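3.2 Bins, bedside things and where they end up

I started this part of the study because I can never find anything in my own spare room, and I wanted to know whether small open bins make sorting easier or just move the mess about. We settled on two blue bins per table (fewer felt mean, more felt like a jumble sale) and a mix of things from a child's bedside. Osden was the name we gave to the hard-things-first order and Odus to the soft-things-first one.
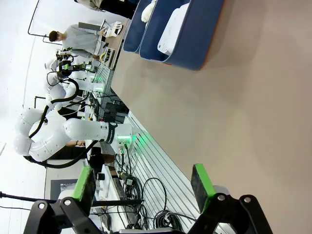 I'd expected people to sort by size. They didn't! Of the 714 placements we logged, more than half went by feel, with fluffy things in one bin and smooth, hard things in the other, and I'd have done just the same at home. Lorkeo, our first pilot, had used deep tubs, and everyone grumbled about rummaging in them, so we went shallow for this round and the grumbling stopped.

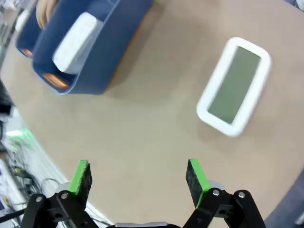

Figure 4. White box-shaped item lying at an angle in a dark blue bin.

Boxy things were the awkward ones. They can lie flat, lean or stand on end, and 15 of our 29 sorters went back to straighten one after they'd put it in. We scored that as a second placement, which I still think is fair, though it does push the totals up a bit for the tidier people.

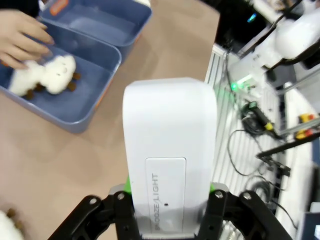
Sqalli Household Objects Group, Department of Design

Soft toys and alarm clocks want very different handling, and our scoring sheet was a bit blunt about that. A lamb can go in on its side and still count as put away. With a clock, most people wanted it upright and facing out, and 2 of them left it on the table on purpose, as they felt a clock doesn't belong in a bin at all. I've kept those as valid answers in the tables in 3.3.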